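Part-Time Window Screen Repairer Wanted

Kodikara Screen & Sash
Posted in November, open until we find the right person or give up

We fix window screens. We have been fixing window screens for 13 years, and in that time not one person has told us they dreamed of doing it as a child. You don't have to pretend. Show up, be decent with your hands, and we will teach you the rest.

The job is three mornings a week to start, 8 a.m. until noon, in our shop behind the old Pultico bakery. From spring on it goes to full days if you want them, when everyone in town discovers their screens in the garage with a hole the size of a cat. The hole is generally the work of a cat.

What you would be doing: pulling old spline, cutting new mesh, rolling it in, trimming it, and doing it over when it comes out with a wave down the middle. It will come out with a wave down the middle. Asanka Mollah, who runs the bench, reckons the first 11 screens anyone makes are practice and should be hung on his own house, where his wife has stopped commenting.
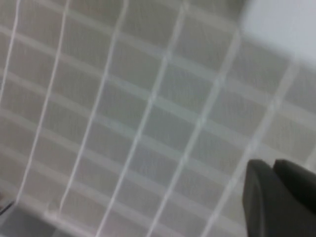
You will also answer the phone now and then. Callers mostly want to know how much and how soon. A few want to describe the window. Let them finish, then ask for the width and the height, and write both down in that order. We once built a beautiful set of screens for the Anier apartments in the wrong order. They are still in the loft if you know anyone with short, wide windows.

You should have:

A steady hand with a utility knife and all the fingers you started with, or a good story.
Enough arithmetic to take an eighth of an inch off something.
A driver's license. The van is a stick shift and the heater has two settings, off and Florida.
The ability to lift a rolled-up patio screen without taking out a ceiling light.

It would be nice, though we'll live without it, if you had worked in glazing, sewing, framing or upholstery. People who sew pick this up fastest and are the hardest to impress.

Pay is by the hour and we will tell you the rate in the first phone call, before you have ironed anything. There is a $100 tool allowance after your first month. Coffee is free and priced fairly. Parking is in the Draliven lot across the street, left side only, and they do tow.

To apply, write a few lines to Sabina Talukder at the shop, or drop a note through the door. Tell us what you have repaired lately and whether it stayed repaired. A résumé is fine but please keep it to 2 pages. We don't need a cover letter about your passion for mesh. Sabina reads everything herself and replies within the week, usually in the evening after the phone stops. If we like the sound of you, we'll ask you in for a paid trial morning. Wear shoes you don't care about.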